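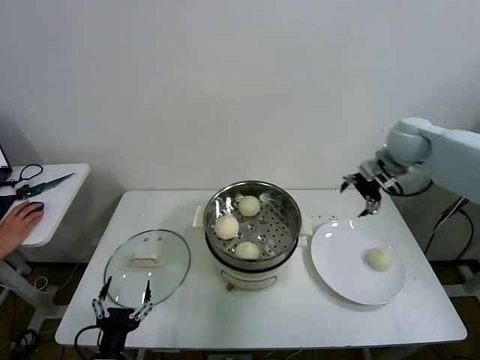

*Steamer and buns, one on the plate.*

**Skerkside Yarn Circle, November minutes**

Present: Wilma Baird (chair), Leandro Cabral, Danica Kubíček. Apologies: Ludmila Halás.

1. Shawl pattern. Leandro wants to move to the Dernotard cotton, 200 yards a skein. Wilma doubts the yardage — the last label was well short. Danica to measure one skein before we order 80.

2. Blocking class. Stetville says wool "relaxes evenly" with their spray. No proof offered. Not bought.
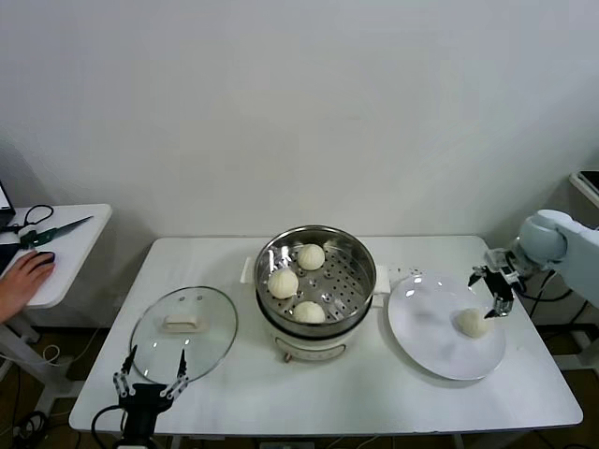

*Steamer with three buns, lid at left.*

3. Hook sizes. Pattern says 4 mm. Two swatches came out too tight. Carried over.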